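Course Handout 4: Rules for the Shared Cell
Module: Good Practice in Two-Arm Manipulation, Lenholm

Please read this handout before your first session in June. The rules are the same for all groups, also for those who already passed the Clidora safety module.

4.1 Before power on

Keep your hands and sleeves outside the posts. One person holds the stop button and does no other task during this time. Check the cables on both arms by eye, from the base to the wrist. If a cable is pulled tight in any position, do not start the run. Write it in the log and inform the instructor.

4.2 Objects and background

Many students ask if they may remove the toys and the patterned wall covering. They may not. In this course the background is a part of the test condition, and it must stay the same from the first episode of a set to the last. If an object falls or is moved by accident, close the set and open a new one with a new number. A set has 244 episodes, so please be careful with your elbows.

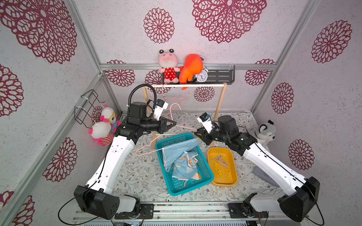
Figure 4.1. Laundry task: two arms, hangers, drying rack, basket with cloths, tray with clothespins.

For the laundry task, all items must be within reach of at least one gripper. Wire hangers need special attention. A hook can catch on a finger of the gripper or on a cable, and then the arm pulls against it. When this happens, press stop first and free the hanger by hand after. Never try to shake it loose with the arm.

4.3 Speed and force

The limits are set in the Surneo profile, item 13. Students can lower them but not raise them. Where both arms share the same space, only one arm may enter at a time, unless the task sheet permits both.

4.4 Inspection

Wrist camera mounts are checked after every 1,000 episodes and gripper fingers are replaced after 3,000. The counter is on the first page of the log. A failed episode is also counted, and it must be kept with the label "failed". Do not delete it.

Reading for next time: Yoon checklist, part 2.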